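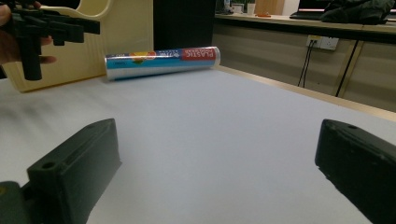
Weiße Tischplatte, cremefarbener Halter, eine Rolle, die quer liegt. Stand heute Mittag 😅

1/ So, der Tisch. Ich hab ja im April großspurig angekündigt, dass hier ab sofort nur noch draufliegt, was ich wirklich benutze. Bin jetzt bei Versuch 2 und er läuft besser!

2/ Der helle Halter links darf bleiben. Mit dem hohen Rücken und dem großen runden Ausschnitt oben finde ich den einfach hübsch. Nandini meinte, der sieht aus wie ein Stuhl für eine sehr kleine Person. Seitdem seh ich nichts anderes mehr.

3/ Die Rolle mit der silbernen Kappe ist mein Problemfall. Stehend passt sie nicht ins Regal (Misano, das schmale), liegend nimmt sie den halben Tisch ein, gefühlt jedenfalls. Schublade geht auch nicht, hab ich probiert, klemmt.

4/ Surachet schlägt vor: Haken an die Wand, Schlaufe drum, fertig. Klingt super, aber ich wohne zur Miete und hab noch die Löcher vom letzten Regal zuzuspachteln 🙈

5/ Zur Platte, weil gestern drei Leute gefragt haben: Die ist von Stuvasa, gebraucht gekauft, und ja, man sieht auf Weiß jeden Krümel. Ich wisch abends einmal mit einem feuchten Lappen drüber, mehr mach ich nicht. Kaffeeringe gehen bei mir mit Natron weg, kurz einwirken lassen, nicht schrubben!

6/ Morgen kommt der Kabelkram dran, davor graut es mir ein bisschen. Falls jemand von euch eine Idee für lange Rollen ohne Bohren hat, bitte her damit. Klebehaken hatte ich schon, die halten bei mir auf der Raufaser genau eine Nacht.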